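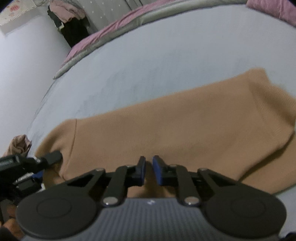 How should a knitted jumper be put away so that it keeps its shape?

Lay it flat, fold the sleeves in behind, fold it once or twice more into a rectangle and store it on a shelf or in a drawer. A heavy knit left on a hanger will drop at the shoulders and grow longer in the body.

Home News Workshops Repairs Contact

Saken opens free knitwear care sessions at Parton

Last updated 24 March 2023

Saken, the clothing repair and care service, will run free sessions on folding, storing and mending knitwear at its Parton workshop from April. There are 70 places in the first round, and booking is open now to anyone living in the town or the villages nearby.

Each session lasts 2 hours. The first half deals with folding and storage, and people are asked to bring a jumper or cardigan of their own. The second half covers small repairs: loose cuffs, pulled threads and holes at the elbow. Needles and darning wool are supplied.

The sessions follow a winter in which Saken took in 700 knitted garments for repair at its Parton and Utberg counters. Stretched shoulders were the most common complaint at both, followed by moth damage. Many of the stretched pieces had spent months on wire hangers.

"People bring us a good ribbed jumper that has gone out of shape and ask what they did wrong in the wash," said Ebise Chala, who runs the Parton workshop. "Quite often the wash was fine. It was hung up damp, or it was hung up at all. We would much sooner show someone how to fold it than try to pull the shoulders back in."

The method taught is a simple one and needs no board or other equipment. The garment is laid face down on a bed or a table and smoothed by hand from the middle outwards. The sides come in to the width of the shelf, with the sleeves lying straight down the back, and the hem is brought up towards the neck. Thick knits are folded fewer times than thin ones. Ribbed knits should be smoothed along the rib and never across it, as they spread easily.

Saken advises using the bed where there is no large table. A made bed with the sheet pulled fairly tight gives enough room for a full-size jumper, and smaller things can be kept to one side until their turn comes. Folded knits should go into the drawer fully dry, with the heaviest at the bottom.

For anyone putting winter clothes away until the autumn, the advice is to wash everything first. Moths go for wool that has been worn. Cotton bags are better than plastic ones for long storage – plastic holds in any damp that is left.

Kiros Moges, who teaches the mending half, said that beginners should not worry about matching wool. "A darn in a slightly different brown is still a sound darn. Bring the jumper you like wearing, and bring it clean."

A printed sheet with the folding steps will be handed out at each session. Copies can also be picked up from the counter at Utberg and from Kassa, the wool shop next door to the Parton workshop, which is supplying the darning wool.

The workshop is at 89 Mill Road, Parton. There is a step at the front door and level access through the yard. Places can be booked at either counter or by telephone during opening hours. Children are welcome with an adult and do not need a separate place.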